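Last updated: May
1 min read

Big month at the Flallbridge kitchen! We pack up to 500 lunches a day, and the arm is learning the packing in simulation first. Ayantu picks what it practices on. Sausage, cupcakes, all of it.

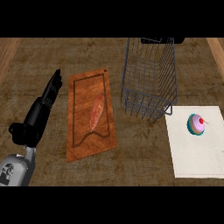

And the people side is the best bit! Bo-ram came off the line after 4 years and now writes the task list. She loves it. Kirsty wants early shifts to start later (yes please).

Recent
Night shift swaps at Bakke
Ask Eun-ji: retraining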